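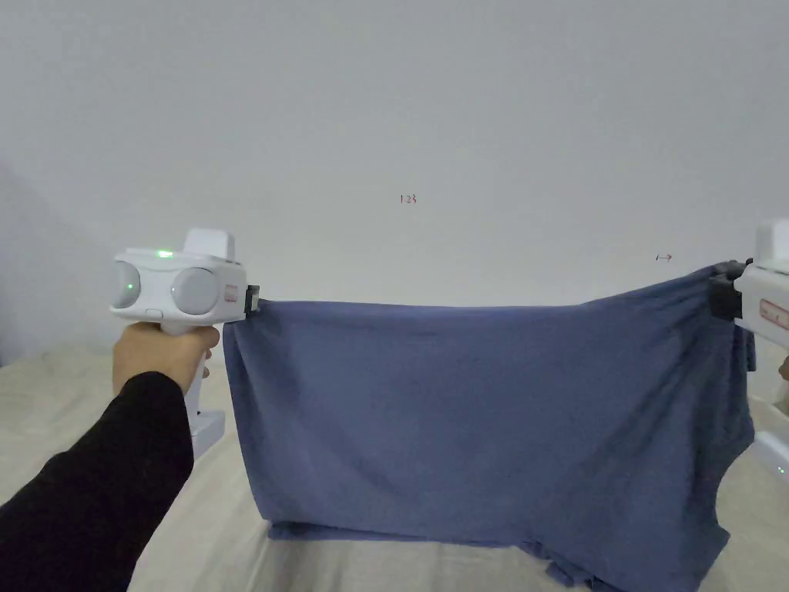 Call for participants: do bedtime routines do anything?

Skellen is looking for 128 adults to test a claim we have trouble believing. Vivon, the company behind a popular sleep plan, says 21 nights of the same wind-down routine will help you fall asleep faster. Maybe so. We asked to see the numbers and got a brochure.

You'll follow either the Vivon plan or your usual habits - you don't get to pick - and fill in a short sleep diary each morning. Please don't guess at what we want to hear. A dull diary is fine with us.
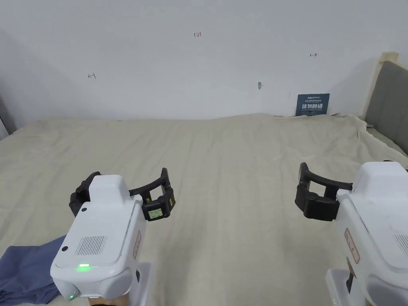

You need to be 23 or older, live in or near Warlow, and sleep in your own bed most nights. Night shift workers can't take part this time. Neither can anyone who sells sleep products, and yes, we do check.

We pay $200 when the last diary page is in. No free pillows, no coaching, no promise that you'll sleep any better.

To apply, write to Cillian Hennessy at the Skellen office by Jul 4, 2024. Results go out in February, whatever they say.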